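第四章 收纳的分类问题：小件物品与透明盒

本章要点
一、“归类”在日常收纳中的几种含义，以及它们之间的冲突
二、透明容器的优点被夸大了多少
三、混放小件时的判断顺序
四、标签、外形与误认

4.1 从一张桌面谈起

收纳类读物喜欢从一个塞满的抽屉讲起，然后给出一个整齐的抽屉，中间的过程往往一笔带过。读者看完觉得有道理，回家照做，过几个星期抽屉又满了。编者教这门课多年，对“前后对比”式的论证一直不大信任。对比只说明有人收拾过一次，至于收拾的依据是什么、换一个人能不能照着维持下去，它并没有回答。

因此本章不从抽屉讲起，而从一张桌子、一只空盒和几件小东西讲起。物件少，争议反而容易看清。药箱、文具盒、针线盒之类的家用小盒，问题大都出在同一个地方：放进去的时候谁都觉得自己分了类，找的时候却发现各人分的不是一个类。

请先考虑一只敞口的透明塑料盒。盒旁有两只白盖的小瓶，另有几个小纸盒，其中一个印着VapoDrops，一个印着Hansaplast。任务只有一句话：把该放在一起的放在一起。
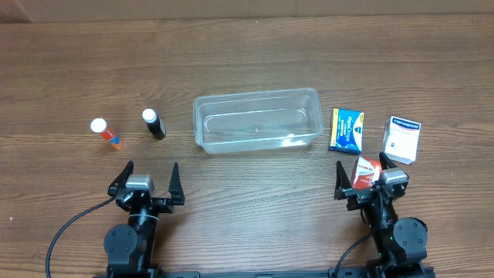
4.2 “该放在一起”是什么意思

这句话听起来不需要解释，麻烦正在这里。课堂上让学员独立作答，再交换答案，通常会出现下面几种做法。

第一种按用途分。Hansaplast是创可贴一类产品的牌子，归入外伤；VapoDrops归入喉咙不适。这种分法最受教材欢迎，也最经不起追问：用途要分到多细？如果一个家庭只有这么几件东西，“外伤类”里只有一盒，“咽喉类”里也只有一盒，那么分类等于没有分，只是给每件东西另起了一个名字。

第二种按外形分，盒归盒，瓶归瓶。专业人士多半看不起它，理由是它“不讲逻辑”。编者的看法要保留一些。外形分类在空间上确实省事，纸盒能并排立住，瓶子则容易倒。问题在于它对寻找毫无帮助，除非找东西的人记得的恰好是外形。其实很多人记得的就是外形：问家里人某样东西在哪儿，得到的回答多半是“那个蓝盒子旁边”。

第三种按使用频率分，常用的放进盒里，不常用的另放。这个原则写在几乎所有的收纳手册上，却很少有人认真记录过自己的使用频率。感冒那一周，喉糖当然常用；感冒好了以后呢？按频率分类的盒子，理论上每过一段时间就要重排一次，真这样做的家庭，编者没有遇到过。

第四种干脆全部放进盒里。学员往往不好意思交这个答案，以为太偷懒。可是如果东西不多，盒子又装得下，这种做法的缺点在哪里，应当由反对者来说明。

需要指出，以上四种做法并不互斥，也没有哪一种天然正确。本书第二章引用过的Polishchuk讲义主张“用途优先”，语气十分肯定，但通篇没有给出比较的依据。读者遇到这样的断言，应当先问一句：它是和什么相比更好？

4.3 透明盒的问题

透明容器的宣传词大同小异：看得见，所以找得到。这个“所以”值得推敲。

盒子空着的时候，桌面的木纹可以透过盒底和盒壁看见，透明确实是透明。但盒子是用来装东西的。装到第二层，下面那一层就只能从侧面看，而侧面能看到的往往是纸盒的窄边，字少，颜色也不全。装到第三层，中间的东西从哪一面都看不到了。

Ekholm的家庭收纳练习册曾让读者在透明盒与不透明盒之间作对照，结论是透明盒“明显更快”。该练习册列出了2个盒子和18件物品，却没有说明物品是否叠放，也没有说明参加者事先是否知道盒里有什么。缺了这两项，“明显”二字很难成立。编者并不认为透明盒没有用处，只是它的用处大概限于浅盒、单层、物件朝向一致的情况。超出这个范围，一张写得清楚的纸条可能更可靠。

还有反光。光滑的塑料壁在灯下会有亮斑，白色瓶盖也会发亮，浅色的字在亮处最先看不清。挑选容器时在商店里看到的效果，与放在自家灯下的效果不必相同。

4.4 外形与误认

把视线移近，只看两只瓶状物和盒子的一端。左边一件是橙色的细身，白盖，标签上有一块蓝色印刷；右边一件瓶身发黑，较矮，同样是白盖。隔着桌子看，左边那件很容易被当作又一只小瓶，和药品归在一处。离近些再看，它更像一支胶棒。
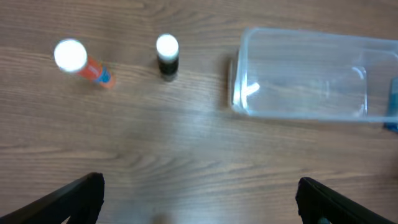 图4-2 橙色胶棒、深色小瓶与透明盒的左端

误认的后果可大可小。胶棒混进药盒，顶多是做手工时找不到；反过来，把瓶装的药品当作文具收进笔筒，就不能算小事。深色小瓶更应当谨慎：只看瓶身和瓶盖，无从知道里面是什么。凡是凭外形不能确定内容的容器，在读清标签以前不应参与分类。这一条是本章少数几条编者愿意不加保留写出来的规则。

有的教师认为成年人不会犯这种错误，不必专门讲。编者对此存疑。熟悉的人不会认错，往往是由于东西一直放在老地方；一旦换了位置，他辨认时依靠的线索就少了一条。而收拾恰恰是要换位置的。

4.5 判断的顺序

综合前面的讨论，本书建议按下列顺序处理混放的小件。它未必最优，但每一步都可以检查。

先读标签，把读不清的单独放到一边。
再把药品与非药品分开，胶棒之类归入文具。
看有效期，过期的不进盒。
量一量盒子，能单层放下就不叠放。
最后才谈用途、外形和频率，选其中一种，写在盒盖或盒壁上，让同住的人也看得到。

末一步常被省略。Dultwood出版的旧版教材甚至把它列为“可选”，理由是家庭成员“自然会形成默契”。默契如何形成，书中没有交代。

讨论与练习

1. 取家中一只小盒，请两位同住者分别写出盒中物品的类别名称，互不商量。比较两份名单，指出不一致之处出在物品上，还是出在类别的定义上。

2. 4.2节的第四种做法在什么条件下会失效？请给出能够检验的条件，不要只写“东西太多时”。

3. 某收纳广告称其透明盒“让寻找时间减半”。要相信这句话，你至少需要知道哪些情况？

4. 在自家的灯下观察一只透明盒，分别从正上方和侧面读盒内物品的标签，记录哪些字读不出来，再换一个位置重读一遍。

下一节讨论带分隔的容器，并回到第二章留下的问题：隔板究竟是帮助人分类，还是替人预先作了决定。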